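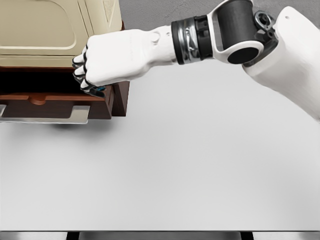 Section 6: Planning, Unpacking and Fitting Your Drawer Organizers

Welcome to the part of the guide where things start to look tidy! By now you have read the general safety pages and checked the parts list on the inside of the lid. This section covers the Betthorpe divider set from the first measurement to the final adjustment. It applies to both versions, the Govik (shallow) and the Endale (deep). Where the steps are different, we say so.

Set aside an afternoon if you are doing a whole kitchen. One drawer on its own goes quickly, and we think starting with one is the best way to get a feel for the parts before you move on to the tricky corner units.

What you will need

A tape measure with metric markings
A pencil and a sheet of paper
A soft cloth
Mild dish soap and warm water
A fine-tooth hand saw (only if you are trimming dividers)
The sandpaper block from the box
The end clips, rails and dividers from the box

You do not need a drill. Nothing in the Betthorpe set is screwed to the drawer, so you can take it all out again when you move or change your mind.

6.1 Measuring the drawer

1. Empty the drawer completely. Put the contents on a table or on the bed, wherever you have room to spread out. You will be sorting them in 6.2.

2. Open the drawer as far as it goes without lifting it off its runners.

3. Measure the inside width at the front, then again at the back. Older drawers are often a little narrower at one end. Write down the smaller number.

4. Measure the inside depth from the front panel to the back panel.

5. Measure the inside height from the drawer floor to the top of the lowest side. Then check the opening in the cabinet above it. If there is a crossbar or a lip, measure to that instead.

6. Compare your numbers with the limits here:

Govik: fits inside widths from 230 mm up, in drawers shallower than the Endale needs
Endale: fits inside widths from 230 mm up, in drawers with at least 200 mm of clear height

NOTE: The clear height is the one people get wrong, and we have done it ourselves more than once. Measure with the drawer in the cabinet. A drawer on the workbench always looks roomier than it is.

CAUTION: Do not pull a loaded drawer all the way out of a freestanding cabinet. The weight can tip the cabinet forward. If your cabinet came with a wall strap, fit the strap before you start.

6.2 Sorting before you fit

We know, you want to get to the clips. But the layout comes out so much better when you know what is going in! Give this step a fair chance.

1. Make piles by job. Baking things together, sewing things together, batteries and light bulbs together. Try not to sort by size yet.

2. Pull out anything broken, dried up or doubled. Three potato peelers is one person's clutter and another person's holiday dinner, so be your own judge here.

3. Find the longest item in each pile. A rolling pin or a long pair of scissors decides which way the dividers run.

4. Sketch the drawer on your sheet of paper and draw the piles in as boxes. Put the things you reach for every day at the front.

5. Leave one box on the sketch blank. Something will turn up that needs it.

TIP: Lay the piles on the sheet of paper cut to the size of the drawer floor. If it all fits on the paper with a finger's width between piles, it will fit in the drawer. This works especially well for desk drawers full of small things – pens, clips, stamps, spare keys.

6.3 Cleaning and preparing the drawer

1. Vacuum out crumbs and dust, paying attention to the back corners.

2. Wipe the floor and sides with the soft cloth, warm water and a drop of dish soap. Wring the cloth out well first.

3. Wipe again with plain water and leave the drawer open until it is fully dry. The grip pads on the end clips will not hold on a damp surface.

4. Run your palm lightly along the inside walls. If you feel a drip of old varnish or a raised splinter, smooth it with the sandpaper block and wipe away the dust.

CAUTION: If the drawer is painted and the paint may be very old, do not sand it. Skip step 4 and place the clips on a smooth stretch of wall instead.

6.4 Fitting the rails

The rails run from the front of the drawer to the back. The dividers then hang between them. Each rail is spring-loaded at one end.

1. Push an end clip onto each end of the first rail until it clicks. The clip with the ridge goes on the spring end.

2. Hold the rail level and press the spring end against the back panel of the drawer.

3. Keeping the pressure on, lower the other end until it sits flat against the front panel. Let go slowly.

4. Slide the rail sideways until it rests against the left wall.

5. Repeat with the second rail against the right wall.

6. Endale only: add the center rail now. Its clips have a wider foot and should touch the drawer floor.

7. Press down firmly on the middle of each rail. It should flex a little and stay where it is. If it slips, take it out, turn the collar on the spring end one full turn to the left, and try again.

CAUTION: Keep your fingers clear of the spring end as you let go. The spring is stiff when new and can pinch.

6.5 Adding the dividers

1. Hold a divider above the rails with the notched edge facing down.

2. Line up the notches with the teeth on both rails and press until the divider drops into place. You will hear it on both sides.

3. Follow your sketch from back to front. Working in this direction gives your hands room.

4. For drawers wider than the dividers, pull out the sliding tongue to the length you need and fold down the lock tab.

5. For drawers narrower than the dividers, remove the tongue and trim the divider along one of the molded lines. Saw slowly, then sand the cut edge until it feels smooth.

6. Close and open the drawer slowly. Listen for scraping. A scrape near the end of travel usually means one divider is not all the way down.

NOTE: Short cross-pieces clip between two dividers to make small square compartments. There are 6 in the Govik box. They are wonderful for spice jars laid on their sides, sewing bobbins, and tea bags!

6.6 Loading and living with it

Put things back pile by pile, starting with the longest items. Use the drawer as it is for 7 days before you change anything. You will learn quickly which compartment you keep reaching into by mistake, and moving a divider is a matter of seconds.

If you have a shared drawer, such as the one by the front door that catches everybody's stuff, the Jimdale label strip is a nice extra. It snaps over the top edge of any divider and takes paper labels you write yourself. Pencil is fine to begin with.

6.7 Fixing common problems

The rail pops out when the drawer is shut hard
Turn the collar on the spring end one more turn to the left. Check that the grip pads are clean. On very glossy walls, use the textured pads from the small bag.

The divider leans
One notch has caught on top of a tooth. Lift the divider straight up, move it one tooth over and back again, and press down on both ends at once.

The drawer will not close
Look for a tall item at the back first. If there is nothing in the way, check that the rails sit below the cabinet lip you measured in 6.1.

The compartments are too wide
Add a cross-piece, or move the divider one tooth at a time. Small changes make a surprising difference with cutlery.

6.8 Care

Dividers and cross-pieces can be washed by hand in warm soapy water. Dry them before refitting. Rails should be wiped only, as water in the spring end will shorten its life. Check the grip pads every April, or whenever you give the kitchen a proper spring clean, and swap any that have gone shiny.

Keep the spare clips and the leftover cross-pieces in the bag they came in. We keep ours in the blank compartment.

Continue to Section 7 for corner drawers and drawers with curved fronts.

Section last revised 28th September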